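Sesgate Home Help > Cookware

Glass lid for a small nonstick saucepan - cook peppers and carrots covered or not?

Luana Caldeira
I have a small black saucepan with a long blue handle and a glass lid with a blue knob. I want to do bell peppers and a carrot in it for 2 people.
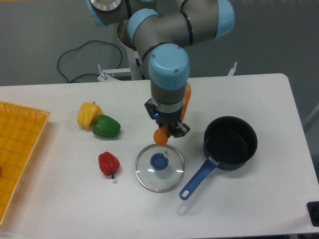 The carrot always ends up hard when the peppers are already soft. Should the lid be on the whole time? The pan has no booklet and I can't find one on Wavport.

2 replies - 2423 views

Raed Farah
Slice the carrot thin and start it alone with a splash of water, lid on, medium heat. Give it 6 minutes. Then add the peppers in strips, take the lid off and let the water cook away. Red and yellow go soft faster than green in my kitchen, so I put the green in first. Lift the lid by the knob and tilt it away from you - the steam comes out on the far side. Keep the handle turned in from the edge of the stove.
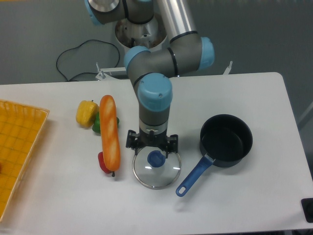 aoun_flikano

Lid on for carrots, off for peppers. Or just cut the carrot smaller. I wouldn't put the lid in the oven unless you know what the knob can take. No idea about the booklet.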